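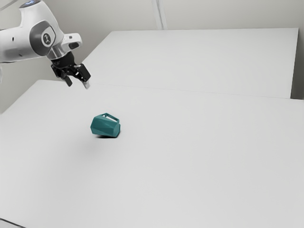
Utetti open day, simulation room

torqueflat
27/04/2019
Went to the open day at the Lancombe site. The demo was simulated grasping, one arm with a parallel gripper and a faceted teal object, something like a mug or pitcher. They quoted 1,687 successes in 3,000 simulated attempts. Slower than I expected, but the planner output was readable.

3 comments

mm_per_rev
56 percent is low for a single object. Did they say which poses fail?

torqueflat
On its side, mostly. The fingers close on the handle loop and it rotates out.

quay_nine
Disagree that it's low. Bedard showed a similar setup in January and only reported the upright cases. I'd take the honest number — at least it can be compared.

mm_per_rev
Compared with what? Contact friction in sim is whatever you set it to. Without a run on hardware I wouldn't put either figure in a report.

torqueflat
Hardware runs are planned with Quiambao grippers. No date given.

Share (4)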